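17/06/2018 – Portes ouvertes chez Waltell, notes prises dans le train. Arrivée en retard, badge 3039, café tiède. Premier arrêt au poste des mains articulées, le plus couru.

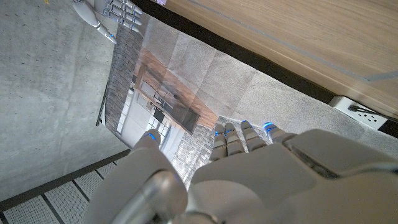
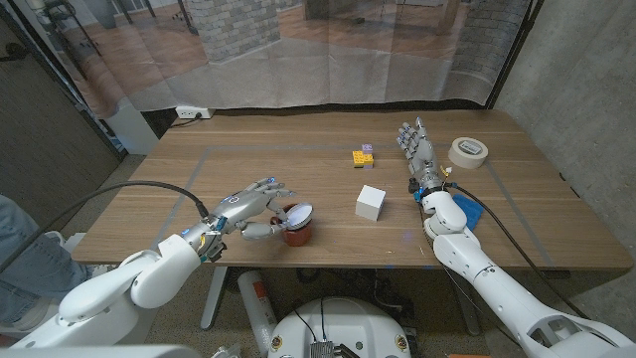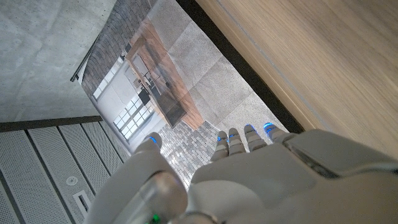 Créneau de 15 minutes par groupe, trop court. Ai demandé le prix d'une main – réponse vague. Ensuite conférence Ikisari, salle pleine, micro qui gresille. Rien noté d'utile sauf la date du prochain atelier, en août. Pas eu le temps de voir Jetham, a rappeller demain.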